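Speaker notes: writing a eulogy when you've never written anything
Violeta Pereyra
Last updated Aug 3, 2022
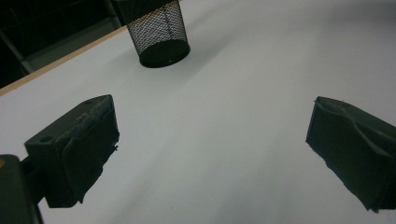 Hello everyone, thanks for coming. (Wait for the back row to sit down. Water. Phone off, check it twice.)

So I'm going to start with my uncle Orellana, which was his surname but everyone used it as his name, even my aunt. When he died in March my cousin rang me and said "you're good with words, you do it", and I said yes before I'd thought about it at all. I had four days. I'd never spoken at a funeral, I'd never even done a wedding toast!

First thing I did was write down his dates. Born here, school there, started at Skirnell on the packing line, married, retired. It took me a whole evening and when I read it to my mum she said, very kindly, "well, that's all correct." (Pause, people usually laugh.)

The notice in the paper had already done that job. Everyone in the room had read it. What they wanted was him, so I went back and started ringing people.

Ringing round. I asked each person the same thing: what did he say a lot? Don't ask for a favourite memory, people freeze up and tell you he was generous. Ask what he said, or what he always had in his coat pockets. I got the business with the ferry tickets that way, and the dog, Ukis, who was only allowed on one chair and slept on all of them.

(Tell the ferry story here if we're running to time. Skip it if we started late. Don't do the accent.)

Length. My first draft was 20 minutes when I read it aloud in the kitchen. The celebrant had given me five. I cut it and cut it and it still came out at seven, and she was lovely about it, but please ask how long the slot is before you write a word. Crematoriums run to a timetable and there's often another family waiting outside.

Print it big. I had mine in tiny type on both sides of the sheet and lost my place when I turned over. Big letters, one side only, number the pages. Give a spare copy to somebody who's sitting near the front and who could stand up and carry on for you. My cousin had mine, she didn't need it, but I kept looking over at her and it helped enormously.

Difficult people. Somebody always asks about this one so do it before questions. You don't have to say he was easy if he wasn't. "He had strong opinions about parking" got the biggest laugh of the day, and there were 80 people in that chapel who knew exactly what I meant. Old quarrels I'd leave out, and anything you only heard second-hand.

Names! Check every single one. I said Avov for the village where he grew up and got the stress wrong, and his sister corrected me over the sandwiches. Write it the way it sounds, nobody's marking your spelling.

Crying. I did, at the bit about the dog. I stopped, had some water, and went on from the next line. It felt like an hour, my cousin says it was a few seconds.

(Hand out the blank sheets. Ten minutes for everyone to jot down three things one person used to say. Walk about but don't read over shoulders.)

Questions, then tea. Remind them to leave the pens on the tables.

Contact: Violeta Pereyra, through the talks page | © 2022 Violeta Pereyra | Back to top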